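Ticket: Heating does not hold the set temperature in the evening
Product: Prudelum room thermostat, wireless version, with receiver at the boiler
Status: Solved, waiting for confirmation of one point
Opened: October

Problem as first reported

Good morning. We have the Prudelum thermostat in our living room for two heating seasons. Until this autumn it worked without any complaint. Now the room becomes cold every evening after 19:00, although the display shows the set temperature and the small flame symbol is on. The radiators are lukewarm at the top and cold at the bottom. In the morning everything is normal again.

I already tried the following before writing to you:

New batteries in the thermostat (alkaline, not rechargeable).
Reset with the button on the back, held until the display went dark.
All radiator valves fully open.
Water pressure at the boiler checked, it is in the green area.

None of this changed the behavior. I would be thankful for advice on what to check next.

Reply from Prudelum support

Thank you for the clear message. When the flame symbol is on, the thermostat is asking for heat. It does not mean that the receiver has heard it. Please look at the receiver beside the boiler in the evening, when the room is cold, and tell us the color of the lamp. Please also tell us the signal value. You find it in the installer menu, page 4.

Update 1, same evening, 20:15

The lamp on the receiver is orange and blinks slowly. The boiler is quiet. The signal value on page 4 is 60. I went down again later and the lamp was green for a short time, then orange. I did not find the meaning of orange in the quick guide, only green and red.

Reply from Prudelum support

Slow orange means that the receiver has lost the thermostat and is searching for it. A signal value of 60 is a little low, but the connection should normally still be stable. For this reason we suspect a disturbance that is present only in the evening. Please make a list of the electrical devices between the two units which run after 19:00. Wireless speakers, baby monitors and cheap power supplies are common causes.

Update 2, next day

I made the list. In the hallway, between the living room and the boiler closet, there is a charger for the electric bicycle, brand Sulunov. It is connected to a timer and starts at 19:00, which I had forgotten completely. I am sorry that I did not think of it in the first message.

I made a test with the charger unplugged. The lamp on the receiver stayed green the whole evening, and the signal value was 83. The radiators were hot. Then I plugged the charger in again at 21:30. After a few minutes the lamp was orange and the value was back to 60.

Reply from Prudelum support

This is a very useful test, thank you. We recommend these steps in this order:

Step 1. Move the charger to another room, or at least to a different outlet, away from the receiver.

Step 2. Change the radio channel. The factory setting is channel 2. In the installer menu, choose channel 4 and confirm with a long press. The receiver must be set to the same channel within one minute, otherwise it stays on the old one.

Step 3. Move the thermostat away from large furniture and metal surfaces, if it stands on a table foot. The full manual has a chapter about the position of the unit.
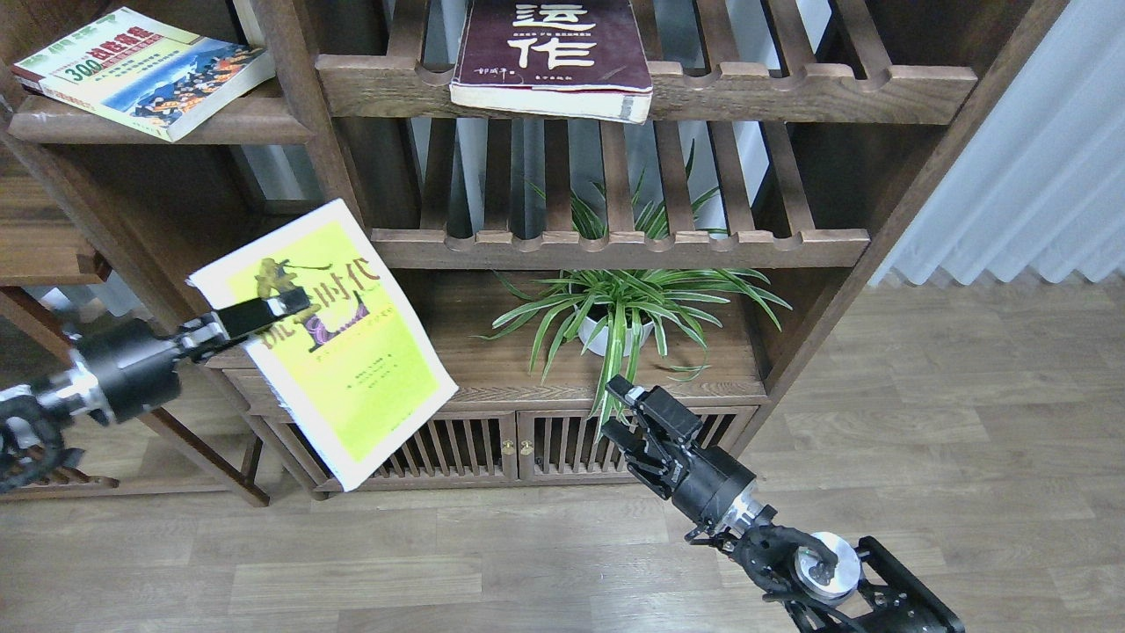
Step 4. Leave the heating on the normal schedule for some evenings and write down the signal value each time at the same hour.

Update 3, end of the week

The charger is now in the storage room. I changed the channel to 4. The first attempt failed, I was too slow on the stairs and the receiver stayed on channel 2. On the second attempt my wife stood at the receiver and I called to her from the living room, and this worked immediately.

Since then the lamp is green every evening and the signal value is 83 each time. The room holds its temperature. The radiators are warm from top to bottom, so the pump and the valves were never the problem. The heating company Upadhyay had offered to replace the pump, and I have canceled this visit.

Open point

Can I set the timer of the charger back to 19:00 in its new place, or is it better to charge only during the night? Also, I would like to ask that the slow orange lamp is added to the quick guide.

Reply from Prudelum support

You can use the timer as before. If the signal value stays over 60 while the charger is running, nothing more is needed. We have passed your remark about the quick guide to the documentation team. We keep the ticket open until you send us one evening value with the charger in use.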